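Litside Shared Workshop Members' Forum
Projects in Progress > Robotics and Automation

Thread: Desktop teardown cell, drive caddy and power supply handling

Posted by bench_secretary

Members are invited to comment on the teardown cell before the next stage of work is approved. The purpose of the project remains as recorded in the original proposal: to establish whether a member-built cell can take the reusable parts out of donated desktop computers with limited supervision, so that the bench hours now spent on that task can be released for repair work.

The following matters are open for discussion.

Part order. The present draft removes the memory and the processor by hand before the case is brought to the table, and leaves the drive, the power supply and the cabling in place. It has been proposed that the arm should handle the drive caddy first and that the power supply should be considered only after the caddy routine is accepted.

Case fixing. The case currently lies on its side on the ribbed table with no clamp specified in the draft. Comments on whether a clamp is required are requested.

Fingers. The standard fingers are in use. Jaruwan Prasertsri has offered to print a longer pair.

Replies should be confined to the technical questions. Matters of budget should be sent to the workshop office in the usual manner.

Posted by trurthorpe_tools

Thank you for the summary. I support the proposed order. The caddy is the most suitable first part for a gripper because it has a straight path and a definite seat. I would ask that the draft state plainly which direction is being developed first, removal or insertion. The two are not equivalent. Removal can tolerate a poor approach angle if the grip is firm. Insertion cannot, and a caddy that enters the bay at a slight angle will bind on one rail.

I would also ask whether the force limit is set in the gripper, in the arm, or in both. The draft gives a figure for closing speed and none for force.

Posted by jaruwan_p

In reply to trurthorpe_tools: insertion and removal are being developed together, with the same taught positions used in opposite order. I accept that this should be written into the draft. The force limit is set in both. The value in the arm is the one that stops the motion.

The longer fingers are drawn but have not been printed. My view is that they will be needed for the power supply, where the standard fingers reach the block but leave little clearance between the gripper body and the case wall. They are not needed for the caddy.

Posted by solder_and_sons

I must record a disagreement with the general direction. A person with a screwdriver can remove a caddy and a power supply in less time than it takes to bring the case to the table and register its position. The workshop has limited floor space, and the second ribbed table is also committed to this project. I do not object to members learning to program an arm. I object to the proposal describing the cell as a saving of bench hours when no hours have yet been saved.

I would further observe that donated machines are rarely alike. A routine taught on one model of case will be of no use for the next.

Posted by yupin_b

The objection raised by solder_and_sons concerning variety is fair, and I would ask that it be answered with evidence. The latest donation from the Skodthorpe office clearance contains a large number of machines of one model, which is the reason the project was brought forward. For that batch the taught positions can be reused. For mixed donations they cannot, and I would not recommend the cell for mixed donations at this stage.

On the matter of hours, I agree that the wording should be changed. "Intended to release" would be more accurate than the present text.

The current arrangement of the table is attached for members who have not been able to visit. 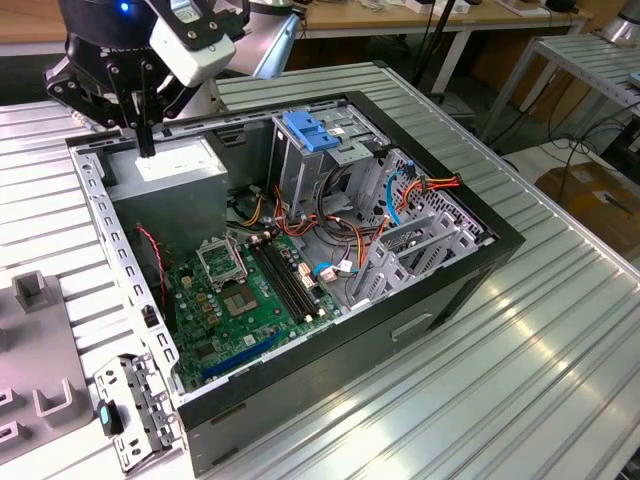
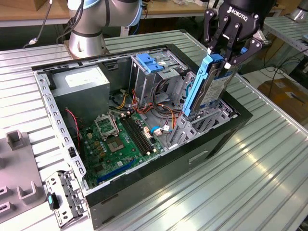
With regard to the case fixing, I am in favor of a clamp. The ribs on the table provide some resistance in one direction and very little in the other. When a caddy binds, the load passes into the case, and the taught positions cease to be valid if the case moves. A stop at the rear and a side clamp would be sufficient. I would prefer that neither be bolted through the chassis, as some of the cases are to be reused.

Posted by trurthorpe_tools

I am in agreement on the side clamp. May I ask that the clamp be placed so that it does not bear on the perforated side of the chassis. That metal is thin and will bend under a modest load, after which the case cannot be reused in any event.

A second point concerns the cables. The supply leads lie across the interior between the power supply and the drive cage. Before any lifting of the power supply is attempted, every connector must be released and the bundle must be tied back. I have seen a connector torn from a board by a person working carefully by hand. An arm will do so without hesitation.

Posted by jaruwan_p

The cable point is accepted. I propose that connector release remain a manual step, to be signed on the job card before the case is registered. I do not consider that two-finger grippers are suitable for latched connectors, and I do not wish the project to be delayed by an attempt.

Posted by luangrath_cnc

I should like to offer a contrary opinion on the clamp. A rigid clamp will hide errors in the taught path. If the case is allowed to shift slightly on the table, the operator will notice that the insertion is poor and will correct it. If the case is held fast, the arm will push until the limit is reached, and the rail of the caddy will take the strain. The blue rails on these caddies are plastic and replacements are not easily obtained.

My suggestion is to begin with the rear stop only, to record how far the case moves during each insertion, and to fit the side clamp after the path has been corrected.

Posted by yupin_b

I do not agree that movement of the case is a reliable indicator. It depends on the weight of the case and on the condition of the table surface, neither of which is controlled. The force reading from the arm is available at every cycle and can be logged. A fixed case with a low limit would give better information than a loose case with no limit at all.

I accept the concern for the plastic rails. The limit for the caddy routine should therefore be set separately from the limit for the power supply routine, and it should be the lower of the two.

Posted by luangrath_cnc

If the force log is to be kept and made available to members, I withdraw the objection in part. I continue to hold that the first trials should be made with the rear stop only.

Posted by solder_and_sons

The thread has now identified a clamp, a stop, a set of fingers, a job card, a manual cable step and two separate force limits. I would ask members to compare this list with one screwdriver.

I will, however, withdraw my request that the project be suspended, provided that the wording on hours is corrected and that the second table is released when the caddy trials are finished. I should also be glad to see the loose brackets and latches given a marked tray. Small parts placed beside the case are within reach of a sleeve, and they are the first items to be lost.

Posted by jaruwan_p

A marked tray will be provided. I have one of suitable size in my own locker and will bring it in during April together with the printed fingers.

Posted by bench_secretary

The following is recorded from the discussion. Members who consider the record to be incorrect should reply in this thread.

The caddy routine will be completed before the power supply routine is begun. The draft will state that insertion and removal use the same taught positions.

Separate force limits will be entered for the 2 routines, with the lower value applied to the caddy. The force log will be placed in the shared project folder.

The rear stop will be made first. The question of the side clamp is not settled. Yupin Boonyarit and luangrath_cnc are asked to submit a joint note on the method of trial.

Cable release will remain a manual step and will be signed on the job card.

The wording of the proposal will be amended to "intended to release."

Posted by trurthorpe_tools

The record is correct as to my own comments. I would request one addition: that the side clamp, if fitted, be kept clear of the perforated side.

Posted by bench_secretary

The addition is accepted and has been entered. The thread will remain open for the joint note.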